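4. Curing and Smoking a Pork Belly Slab

This section covers dry-cured bacon made in the Gatemard smoker cabinet. It applies to skinless slabs no thicker than 2 inches. For whole hams, see section 6.

4.1 Curing

1. Trim loose flaps and square off the edges. Weigh the slab and write the weight down.
2. Measure the cure by weight against the chart inside the cabinet door. Do not measure by the spoonful.
3. Rub the cure over all sides, including the ends.
4. Seal the slab in a bag and lay it flat in the refrigerator, between 34 and 38 °F.
5. Turn the bag once a day for 8 days. Liquid will collect in the bag. Leave it there.

Caution: Curing salt is not table salt. Store it in its own labeled jar, out of reach of children.

4.2 Drying

Rinse the slab under cold water, pat it dry and set it on a rack in the refrigerator overnight, uncovered. The surface should feel tacky before it goes into the smoker. Smoke does not take well on a wet surface – streaks and a bitter taste are the usual result.

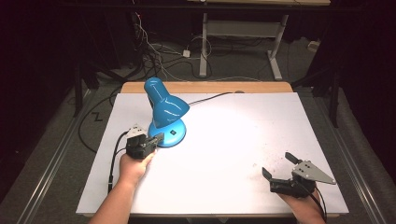
If the surface is still damp in the morning, return the slab to the refrigerator and check it again at noon. Do not speed things up with a warm oven.

4.3 Smoking

1. Fill the Jasar chip tray level with the rim. Apple or hickory is suitable.
2. Set the cabinet to 200 °F and wait until the light stops blinking.
3. Hang the slab from the upper rail with 2 hooks. It must not touch the walls.
4. Insert the probe from the side, into the thickest part.
5. Smoke until the probe reads 150 °F. Almost 2 hours is the shortest time to expect, and thick slabs take longer.

Note: Cabinets with the older Dumitrescu probe show Celsius only. The matching reading is 66.

Caution: The drip pan holds hot fat. Let it cool before sliding it out.

4.4 Resting and slicing

Cool the slab, wrap it and chill it overnight before slicing. Cook all slices before eating. Freeze whatever will not be used within a week.

Section revised 22nd June by Pascual Cabral.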